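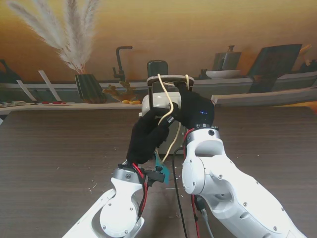
Tanko Idahosa asked me last week why we don't just write the cord job out as steps. Take the end, go over the bar, pull. A list like that fits on a sticky note, and a person could follow it, so why spend a whole afternoon steering two arms around by remote control?

OK so that's my opener, and I want to leave it hanging for a bit. Let people think about it. (Pause. Drink water. I always forget the water.)

Then my answer, which is: try it. Write down how you loop a cord over a handle. I gave that exercise to the Clakenbridge group at their meetup and got 2 pages from one person, and she still hadn't said what the other hand was doing. The other hand is the whole talk! One hand is busy with the cord and the other one is keeping things where they need to be, and we all do that without a thought until somebody makes us type it up.

So, showing. Two ways to do it, keep this short.

By hand: you grab the arm and move it through the job yourself. Great for one arm and a simple path. You feel the weight, you feel when it bumps. Gets awkward fast with two arms, because now you're hugging a machine and trying to tie something at the same time. Do the hugging gesture, it got a laugh at Makowska.

By remote control: you move, the arms copy you, and everything gets saved as you go. That's what the rest of my half hour is about. You can use both hands, and you're standing back where you can see.

The catch is touch. On our Brerneo setup I can't feel the cord at all. I watch it. If it's tight I see a straight line, if it's slack I see a sag, and that's all I get. New people pull way too hard for the first 60 tries or so, then they start slowing down near the handle all on their own. I never had to tell Xuân Thân to slow down, and I never managed to teach it to myself by reading about it.

Numbers, for the people who came for numbers. We kept 709 tries in the first batch. Almost 400 of them were from the same person (me), and that was a mistake. Say it plainly. The policy we trained on that batch reached for everything the way I reach for things, a little from the left, a little late. My bad habits, in robot form. Ask for a show of hands here: who has let one operator do most of a batch? Wait for the hands. There are always hands.

What we changed: more people, shorter turns, and a break before anybody gets cranky. Also we stopped throwing out the clumsy tries. If you fumble the cord and then pick it up again, keep it! The picking up again is the part the robot needs most. A batch full of perfect tries has never seen a dropped end.

Next bit is on close-up views. From across the table, the hands hide the very thing you care about. A small camera out near the wrist gets you in there with the fingers, and you pay for it by losing the wide view. Use both if you can. And expect the wrist one to look strange to newcomers, with gloved fingers taking up half of what you see.
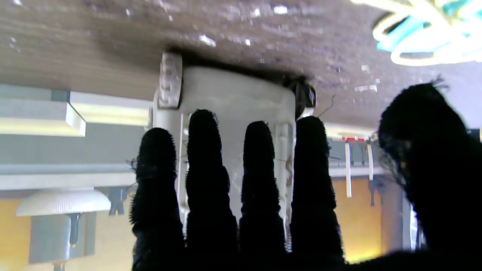

PART 3: WHEN THE HAND IS IN THE WAY

Go slow on this part, I rushed it on Monday.

Look at how much room those fuzzy black fingers take up. The white cylinder is back there behind them, and you're seeing it through the gaps. If I'm the operator and this is my only view, I'm guessing. I might guess well, I've had practice, but the recording only holds what the camera got.

So my rule is, before you start a batch, sit down with only the recorded views and ask if you could do the job from those. No peeking over the top of the monitor. We skipped this on the Rukasari job and spent days wondering why the thing kept hesitating at the same spot. I had been peeking the entire time.

Then gloves, quick. They change how the fingers grip and they change how the fingers look. Pick gloves or no gloves and stay with it for the batch. If someone asks about mixing, say we haven't tried it properly.

Back to Tanko's question if there's time. If there isn't, skip to the list of operator tips and leave it up during Q&A. Somebody will ask how many tries is enough. Tell them what we did, and ask what their job is before giving a number.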